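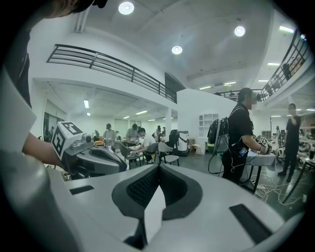
Stivow Side Table, Round, White

A small round table for the end of a sofa, a bedside or a hallway corner. The Stivow is sold flat and goes together with the hex key in the box. The top is 13 inches across and the table weighs 3 kilograms, so it is easy to move when you vacuum.

Details

Color: white
Maximum load: 80 pounds, spread evenly
Item number: 102
Assembly: required, one person
Sold by: Skolalstead

Care

Wipe with a damp cloth and mild soap, then dry. Do not use scouring powder. Hot mugs and pans need a coaster or trivet. For dust we carry the Dustix cloth, sold separately, which can be washed and used again.

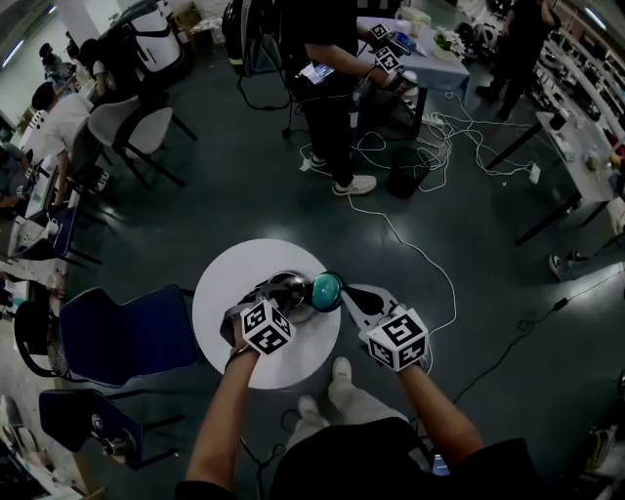
Felt pads for the feet are included and should go on before the table is used on hard floors. Replacement pads and screws can be ordered from our parts desk. Ask for Saulius Raudsepp and give the item number.

The matching Bråten stool is out of stock until October.

Returns

Unused tables can be returned in the original box with the receipt. Assembled tables can be exchanged only if a part is faulty. Shipping is charged by zone and shown at checkout.

Customer comment

"Bought two, one for each side of the bed. The second went together faster than the first. Good height for a lamp." Dymphna Flanagan

Page updated March 21, 2022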